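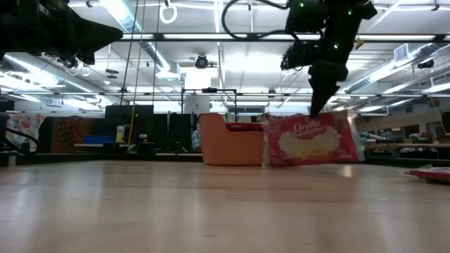 **COMPANY NEWS | AUTOMATION AND EQUIPMENT**

# Taldale opens equipment planning service for small packing operations

HUKLEY, April – Taldale has opened a planning service for companies that are getting ready to buy their first robot arms for handling packaged goods. The service covers budgeting, floor layout, gripper selection and a written purchase schedule. It is open to food packers, contract packers and regional warehouses.

Customers send Taldale a sample of the products they handle, along with their shift pattern and a floor plan. Taldale staff run the samples on arms at the Hukley site, picking and placing retail packs such as popcorn boxes on a tabletop with plastic bins. Each product is put through 100 picks with each gripper under consideration. The customer gets the full log, including missed picks and crushed or marked packaging, before any equipment is quoted.

"Most of the budgets we see have a line for the arm and not much else," said Embla Fagerlund, head of planning at Taldale. "Then the gripper fingers, the mounting, the guarding and the electrical work come in as extras, and the project stalls halfway through the year. We want those costs on the page before the order is signed."

The planning report has separate lines for:

- arms and controllers
- grippers, spare fingers and cables
- tables, stands and mounting hardware
- safety guarding and site wiring
- operator training
- service visits and replacement parts

Each line is marked as a one-time or yearly cost. Where a customer is choosing between leasing and buying, the report shows both side by side over the same term. Freight and sales tax are listed but left for the customer's finance department to fill in.

Carton goods are the usual starting point. A printed box with a flat top and straight sides can be held by a two-finger gripper, but the pressure has to be set for each board weight, and a box that sits square on the table may arrive tilted in a bin. Bags and flexible pouches are tested separately and often need different tooling.

Nugroho, a snack and dry goods packer, was the first company to complete the program. It had planned to order arms for its whole end-of-line area in one purchase. After testing, it split the order and is starting with 2 arms on its carton line.

"We went in with a number and came out with a different one," said Tyson Paquette, operations manager at Nugroho. "The arms were close to what we expected. The tables and the wiring were not. I would rather find that out in the spring than after the trucks show up."

Nugroho will review the carton line before deciding on its pouch line. Sutik, which supplies bins and shelving to both companies, will provide the fixtures.

Planning work is billed at a fixed fee, agreed before testing starts. The fee is credited in full against equipment ordered through Taldale. Customers who buy elsewhere keep the report and the test logs – there is no purchase requirement.

**About Taldale**

Taldale supplies and installs handling equipment for packing and warehouse operations. The company is based in Hukley.

**Media contact:** Embla Fagerlund, Taldale, Hukley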